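**Fleece blankets get hard little balls after washing. How to keep them soft?**

posted by **Rimkutė**, Kisdale

Hello everybody. I have moved in July to a smaller apartment and I have now three fleece blankets which must live on one shelf. Two of them are old already and the surface became rough, with small hard balls, mostly in the place where the feet are. The third is new and I would like that it stays nice.

I wash them in the machine at the laundry room of our building, normal program, together with towels. I use Prinex powder and also softener. Then the dryer on the highest setting, as the room closes at 9 in the evening and I want to be finished.

My questions are: what am I doing wrong, can the old ones be repaired, and is it better to fold or to roll? When I fold, the pile falls over each time I take one out.

---

**custow_mender**

The towels are your first problem. Cotton towels give off lint and fleece catches all of it, and the rubbing makes the balls. Wash fleece alone or with other smooth synthetic things, inside a big pillowcase if you have one.

Second, leave the softener. It puts a coating on the fibers and after some time they stick together and feel greasy. Cool water, gentle program, half the powder you use now. If your machine has an extra rinse, use it.

Third, the dryer. Fleece is polyester most of the time and high heat makes the ends of the fibers hard. This can't be washed out later. Use the lowest heat or no heat, or hang it over two lines so the weight is divided. In my bathroom it dries overnight in winter.

For the old blankets: lay flat on a table, pull the cloth tight with one hand and go over it with a fabric shaver, very light. Afterwards brush in one direction with a soft pet brush. Places where the fiber is melted will stay rough, I am sorry.

---

**hallway407**

just buy new ones, they are cheap

---

**slowlaundry**

I agree with the first reply, only about vinegar I want to add something. Many people will tell you to put it in the rinse. I tried it for one winter and saw no difference on fleece, but the old softener smell did go away faster. Half a cup is enough. Don't mix it with bleach, never.

About the shelf: I roll. Fold the blanket in half the long way, then in half again, and roll from the short end, pressing the air out with your forearm. Tie it with a ribbon or a strip of old T-shirt, not with a thin rubber band, it leaves a line in the pile. I stand the rolls up like bottles and can take one without touching the others. Be sure it is fully dry before you roll, the middle stays damp longest.

If you store it for the whole summer, shake it out once and roll it again from the other end.
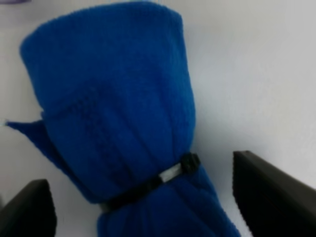
*Blue fleece, rolled and cinched*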